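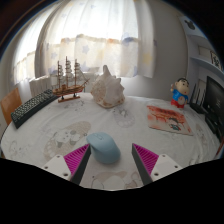 第 3 期 · 第 12 页

**图 4** Plemton 手持夹持器在家居桌面上对鼠标合拢时的机载相机画面。两侧指板内面装有品红色棱纹指垫，指板末端抵在桌布上。

### 4 家居桌面条件下的夹持器对比

#### 4.1 为什么要重做这组对比

手持式夹持器近来常被当作一种廉价的示教手段：操作者握着带相机的夹具直接完成任务，再用所记录的图像和位姿训练机械臂策略。厂商资料和不少后续工作都默认一个前提，即手持条件下测得的夹持器优劣可以原样搬到机械臂上。我们对这一前提持怀疑态度。手持数据里混着人的手感、人的纠错和人对失败的回避，这三样东西没有一样写在夹持器的规格表里。

本节比较 3 种夹持器：Plemton、Jundberg 和 Clallo。三者都是平行开合的两指结构，差别主要在指垫的形状和表面，以及指板相对于相机的安装角度。Plemton 用三角形棱纹指垫，Jundberg 用平面光滑指垫，Clallo 用可更换的弧面指垫。三家都称自己的设计“适用于日常物品”。这一说法没有可供检验的定义，因此我们没有去验证它，只检验几个更窄的问题：同一件物体、同一个桌面、同一套判定规则下，三者的差异有多大；这些差异在机械臂上是否还存在；相机画面能否支持我们据以下结论的那些判断。

机械臂部分使用 Reddy 控制器，三种夹持器接在同一法兰上，开合速度与力矩上限统一设置。统一设置本身就有争议。Clallo 的说明书建议采用较低的合拢速度，我们没有照办，理由是不同速度下得到的数据无法直接比较；但反过来说，Clallo 也可能因此吃了亏。读者在看下文涉及 Clallo 的结论时应记住这一点。

#### 4.2 物体与场地

物体集共 12 件，按外形分为扁平、圆弧、细长和不规则四类，其中圆弧类包括图 4 所用的鼠标。选取时没有参照任何已有的标准物体集。标准集的好处是便于横向对照，坏处是夹持器厂商也看得到它们，很难排除指垫形状事先为这些物体调整过的可能。我们宁可损失一部分可比性。

全部抓取尝试为 3420 次。按夹持器和物体平均分配，每个组合 95 次。其中 2000 次在实验台上完成，其余在家居桌面上完成。需要说明的是，实验台与家居桌面的比例在各组合之间并不一致：早期只计划做实验台部分，家居桌面是后来加入的，补做时优先补了那些在实验台上差异明显的物体。这样的安排对发现差异有利，对估计差异的大小不利。后文凡涉及两种场地的比较，只讨论方向，不给合并后的效应量。

实验台是一块哑光硬质平板，周围没有杂物。家居桌面则铺桌布，保留键盘、摆件等常见物品，窗户在背景中，日光未加控制。图 4 的桌面上除目标物以外，还有键盘、帆船模型、海螺壳、卡片和小人偶。我们没有为了抓取方便而清空桌面，只要求目标物两侧留出指板能够落下的空间。

这一要求看似宽松，其实已经排除了一大类困难情形。真正拥挤的桌面上，目标物往往紧贴着别的东西，操作者必须先拨开邻近物体。本实验不包含这种操作，所以“家居桌面”四个字也应当打些折扣来读。它指的是家居外观和家居支撑面，不代表家居任务的全部难度。

#### 4.3 判定规则

一次尝试算作成功，须同时满足三个条件：物体离开支撑面；在规定的保持时间内没有脱落；放下时姿态与抓起前相比没有翻转。第三条是有意加上去的。试做阶段我们发现，如果只看物体有没有被提起来，三种夹持器几乎分不出高下，因为人手会不断微调，把一次糟糕的夹取补救成勉强合格的提起。加上姿态条件后差异才显现出来。

这也正是我们不太放心的地方。一个结论如果只在加入某条规则之后才出现，就应当追问这条规则本身是否合理。对鼠标这类有明确正反面的物体，翻转当然应该算失败；对近似球形的物体，翻转既难以辨认，也未必影响使用。我们对后者采用了较宽的判定，由两名标注者独立观看录像后给出结果，不一致时记为“未定”，不强行归入任何一类。未定的尝试在统计中单列，既不算成功也不算失败。

标注者在观看机载录像时能够看到指垫的颜色和形状，因此无法对夹持器类型做到盲评。我们曾尝试在画面下方加遮罩，结果遮罩同时挡住了指垫与物体的接触区域，标注者反映无法判断物体是否在滑动，于是放弃。固定机位的录像可以部分弥补，但固定机位在家居桌面上常被操作者的手臂挡住。盲评问题至今没有得到令人满意的处理。

#### 4.4 机载画面能说明什么

图 4 给出了 Plemton 夹持器对鼠标合拢时的一帧。这类画面在文献中常被用作“稳定接触”的证据，我们认为这种用法过于宽松。

从这一帧可以确认的事情不多：两指分列鼠标两侧，指板末端与桌布相接，鼠标上表面朝上，棱纹指垫位于指板内侧。至于指垫与鼠标侧面之间有没有足够的法向力，单看画面无从得知。指垫向内倾斜，朝向相机的部分遮住了一部分接触面；鼠标外壳圆滑，侧面轮廓与指垫轮廓在图像上相邻，并不等于在空间中相触。我们请标注者仅凭合拢阶段的单帧预测随后的提起是否成功，两人的意见经常相左，而且各自都颇有把握。这种把握应当引起警惕。

指板末端抵住桌布这一点值得单独讨论。在实验台上，指板触到平板后会立刻停住，操作者从手上感到明确的阻力，随后开始合拢。桌布则不同，布面有一定的滑移余地，指板合拢时可能把布一同向内推。布的位移又会带动目标物，使物体在被夹住之前先发生移动。录像中确实能找到这样的片段，不过并非每次都能分辨是布带动了物体，还是指垫先碰到了物体。三种夹持器都会出现这一现象，指板末端较窄者似乎更常见，但我们没有为此设计专门的对照，不愿意把它写成结论。

棱纹指垫的作用同样不宜夸大。Plemton 的资料把细密棱纹描述为增加摩擦的关键结构。我们的数据既不能证实也不能否定这一点，因为三种指垫同时在轮廓、表面和刚度上存在差异。要分离棱纹的贡献，至少需要一组形状与刚度相同而表面光滑的指垫。我们自己打磨过一副，打磨后厚度发生变化，合拢间隙也随之改变，用它做的尝试没有计入总数。将来若有厂商愿意提供成对的样件，这项比较并不难做。

#### 4.5 背景对位姿估计的影响

手持数据的另一半价值在于相机轨迹。轨迹由机载图像恢复，背景中有没有可供跟踪的纹理，直接影响恢复质量。实验台部分的背景单调，部分尝试因轨迹丢失而不得不依靠外部标记补救；家居桌面部分很少需要补救。单从这一点看，家居场地反而更容易。

这一结果与常见的说法相反。许多工作把“杂乱的真实环境”列为难点，并据此强调自身方法的稳健。就抓取而言，杂乱可能确实增加难度；就轨迹恢复而言，键盘的按键、船模的索具、桌布上的线条图案都是现成的特征点。把两件事混在一起报告，会让读者误以为方法克服了某种困难，而那种困难也许从未出现。我们建议后续工作把抓取成功率和轨迹可用率分开给出。

家居场地也有它自己的麻烦。窗户位于背景时，自动曝光会随夹持器俯仰而变化，窗帘区域变亮，桌面前部随之变暗。印有星形图案的窗帘会产生重复特征，帘布若有摆动，这些特征还会移动，对以静态场景为前提的方法是一种隐患。我们检查了轨迹误差较大的片段，其中一部分与大面积窗帘入画同时出现，另一部分则找不到明显原因。相关不能当作因果，况且窗帘入画往往意味着相机抬高，而抬高时相机通常也在快速移动，运动模糊本身就足以造成误差。

对比三种夹持器时，这一因素并不中性。指板安装角度不同，操作者为看清目标而习惯采用的俯仰角也不同，进入画面的背景因此各异。Clallo 的相机安装较低，背景占画面的比例更大；Jundberg 的指板占据了较多画面，背景所剩不多。若某种夹持器在轨迹可用率上占优，很难说那是夹持器设计的功劳，也可能只是它恰好让相机看向了纹理更多的方向。

#### 4.6 手持结果

先说三者一致的部分。对扁平类物体，3 种夹持器在两种场地上都表现不佳，失败多发生在合拢之前，指板无法进入物体与支撑面之间的缝隙。对细长类物体，三者都表现良好，差异小到不足以支持任何排序。如果只报告这两类，完全可以写出一篇“各夹持器性能相当”的文章。

差异集中在圆弧类和不规则类。Plemton 在圆弧类物体上的成功比例高于另外两种，在实验台和家居桌面上方向相同。Jundberg 在不规则类物体上略占优势，但这一优势主要来自其中一件物体，剔除后便看不出来。Clallo 的结果在操作者之间起伏最大，熟练者用它几乎不失手，新手则经常把物体推走。把所有操作者合并后，Clallo 落在中间，而这个“中间”掩盖了相当悬殊的两头。

Plemton 在圆弧类上的优势是本节最稳定的结果，也最容易被过度解读。图 4 中的鼠标正属于这一类：外壳低矮，两侧圆滑，三角形指垫的倾斜面恰好适合从两侧包夹。问题在于，物体集里的圆弧类物体大多与鼠标尺度相近。如果换成更高或更宽的圆弧物体，倾斜面能否仍然贴合，我们没有数据。把现有结果表述为“Plemton 更适合抓取与鼠标大小相近的低矮圆弧物体”是站得住的，再往外推一步就没有依据。

学习效应也要考虑。操作者按固定顺序使用三种夹持器，顺序在操作者之间轮换，但轮换并不完全，Plemton 排在最后的情况稍多。若操作者在过程中逐渐摸清了鼠标应当从哪个方向夹，排在最后的夹持器自然受益。我们把每个组合的尝试按先后分为前后两段，分别比较三种夹持器，Plemton 在圆弧类上的优势在两段中都存在，后段较前段小。这说明顺序不足以解释全部优势，却不能说明它没有贡献。

另外，几位操作者在事后问卷中表示更喜欢 Plemton 的握把。握把与指垫是两回事，喜欢握把的人可能更有耐心，合拢前多作一次对准。我们没有记录对准所用的时间，这是设计上的疏漏。

#### 4.7 换到机械臂之后

机械臂部分沿用同样的物体和判定规则，只在实验台上进行，轨迹由手持示教直接回放，未经策略学习。这样做是为了尽量减少中间环节：如果连回放都不能保持手持条件下的排序，就没有必要再讨论学习得到的策略。机械臂的回放次数不计入前述 3420 次。

排序没有保持住。Plemton 在圆弧类上的优势在回放中明显缩小，对其中一部分物体甚至消失。检查回放录像后可以看到，手持时操作者在合拢末段常有一个细小的下压或侧移，使指垫重新贴合物体侧面；回放时这一动作仍在，时机却与实际接触错开，有时反而把物体推偏。换言之，手持条件下记在夹持器名下的一部分成功，属于操作者的临场纠正。Reddy 控制器的力矩上限会不会放大这种错位，我们只用一组较低的上限做过粗略试验，看不出一致趋势。

Jundberg 的变化最小。初看之下，这似乎说明它的手持数据更易迁移，但也可以有一个不那么讨喜的解释：它在手持条件下本就没有从操作者的纠正中得到多少好处，因而也没有什么可以失去。两种解释对选型的含义截然不同，现有实验区分不了它们。

Clallo 的回放结果取决于示教者是谁。熟练者的轨迹回放得相当好，新手的轨迹几乎不可用。若项目能够保证示教者的水平，Clallo 未必是差的选择；若打算向大量未经训练的人分发夹具收集数据，就应当慎重。遗憾的是，三家的宣传材料恰恰都把后一种情形作为主要卖点，却没有一家给出按操作者水平拆分的数字。

需要承认，直接回放对手持数据并不公平。学习得到的策略有闭环修正能力，也许能够重新产生操作者那种末段微调。支持手持示教的人会据此认为本节的负面结果无关紧要。我们的看法是，闭环能力需要单独证明，而且应当在能够分清接触与相邻的观测上证明。如 4.4 所述，仅靠机载画面，连标注者都难以判断指垫是否真正贴住了鼠标，期待策略从同样的像素中可靠地学到这一点，目前更像是一种希望。

#### 4.8 局限

样本的分配不均已在 4.2 中说明。除此之外，还有几处局限会影响结论。

第一，每种夹持器只测试了一件样机。样机之间的装配差异，例如螺钉松紧和指板初始夹角，可能与型号之间的差异处在同一量级。实验中途我们给 Clallo 的指板紧过一次螺钉，此后的若干次尝试成功比例有所上升，上升幅度不大，但发生在同一型号的同一件样机上，足以提醒我们不要太看重型号之间的小差别。

第二，指垫会磨损。棱纹和光滑表面的磨损方式不同，对性能的影响也应不同。我们在每轮开始前擦拭指垫，没有更换，也没有测量磨损量。Plemton 后段优势变小，除学习效应外，磨损也是可能的原因。

第三，桌布、灯光和窗户没有作为独立因素处理。家居桌面与实验台之间同时改变了支撑面、背景和照明，因此任何归因于“家居环境”的差异，实际上都是几种变化的总和。要拆开它们并不困难，在实验台上铺同一块桌布即可分出支撑面的作用，我们没有来得及做。

第四，三种夹持器都由我们自行购买，没有厂商参与调试。这有利于独立性，却不能保证每件样机都处在厂商认可的最佳状态。我们在写作时向三家询问过推荐的指板夹角，得到的答复详略不一，没有据此重做实验。

就目前的数据而言，能够给出的选型建议很有限：任务以低矮圆弧物体为主且由人手持操作时，可以优先试用 Plemton；需要把轨迹直接交给机械臂时，手持阶段的排序不应作为依据，应当在目标机械臂上另行测试。下一节讨论加入指垫力传感之后，上述关于接触的判断有多少能够得到核实。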